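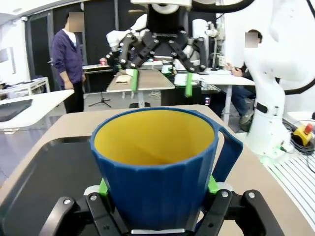 Blue mug, yellow on the inside

Subject: Re: [foltholm-ski] Wax cabin hours and the Urlow loop in March

Hi Rahel and all,

Answers to your questions below, as far as I have them. I was up at Foltholm for two nights and skied most of what was open.

Rahel Hauser wrote:
> Hello list,
> We are four adults and one nine-year-old coming up in March and
> we have only skied Foltholm in January before. Three things.
> 1. Is the Urlow loop usually still groomed that late, or do they
> stop at the lake?
> 2. Does the wax cabin keep the same hours? Last time we got there
> at 4 and the door was locked.
> 3. Marilou Rivera told me the upper parking lot is now by permit
> only. Is that right, and if so where do day visitors leave the
> car?
> Also open to tips on rental skis for the child. She takes 200 mm
> of boot sole or close to it, and the shop in town never picks
> up the phone.
> Thanks, Rahel

1. The Urlow loop was groomed all the way when I skied it. The machine goes out at 5 in the morning and does the lake side first, so the back half can be a bit rough if you start early. There were two thin spots on the south-facing hill after the second bridge, with pine needles in the track and a little gravel showing. I took my skis off for one of them. In a normal year they keep the whole loop going until the snow stake at the trailhead drops under 68 cm, then they cut it back to the lake. The stake read 93 when I left. That can go fast if it rains, so look at the board before you head out with a child.

The short connector from Bandwood is closed. A tree is down across it and I did not see anyone working on it. The map at the parking lot still shows it as open.

2. The wax cabin now closes at 3, and opens at 8:30. The sign on the door is the old one. There are four benches inside and two of the irons work. Bring your own scraper and something to brush with. If your skis are skin skis you can skip the place completely, and for March I would.
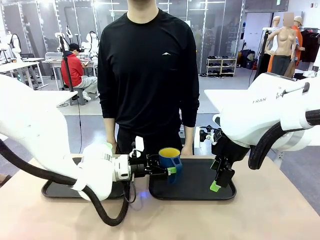 For anyone on wax, I had blue on in the morning and it was fine until 10 or so, then I was slipping on every climb. I put a thin layer of violet over it and got home. The person next to me had klister on from the start and looked happier than I was. Nestor Malabanan posted his klister notes to this list last season and they are still in the archive, worth reading before you buy anything.

3. Marilou is right about the upper lot. It is permit only until 2 in the afternoon, after that anyone can park. Day visitors use the gravel lot by the Macaraeg turnoff. It costs $9 for the day, coins or card, and the card reader was slow in the cold. From there it's a walk of ten minutes to the trailhead along the plowed road. Carry the skis, the shoulder is sanded. The lot was almost full at 9:40 when I came back to the car for my other gloves.

On the child's skis, try the rental counter at Bandwood and not the shop in town. They had a rack of kids' skis in short lengths when I walked by, but I didn't ask about boots. Tyra Nygård rented there for her two in February, so she may know about sizes. Tyra, if you are reading, could you answer Rahel on the list?

One more thing – the warming hut at the lake has no water this year. The pump is off and there is a note on it. The stove works and there was split wood stacked inside. The outhouse behind it is open.

I may go up again toward the end of the month if the cold holds. If someone wants to share a ride from the Macaraeg side, write to me off list. I have room for two people and their skis.

Leonora Layug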